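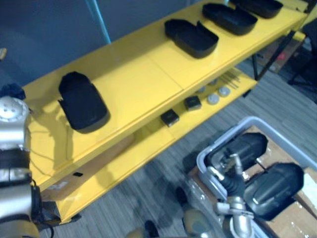
What makes a good first bread for a nervous baker?

Focaccia, says Melur Ginting, and she'll happily talk about it until the dough has doubled. "You can't hurt it! You poke it with your fingers, you drown it in olive oil, and it still comes out gorgeous."

She has taught evening baking in Maruvbridge for 10 years, and her September class is always the loudest. Her dough rests in the fridge for 24 hours (she begs people not to skip this) and bakes until the edges go deep brown.

"People take it out when it's pale," she says. "Give it five more minutes. The corner piece is the best thing you'll eat all week, and I always save one for myself."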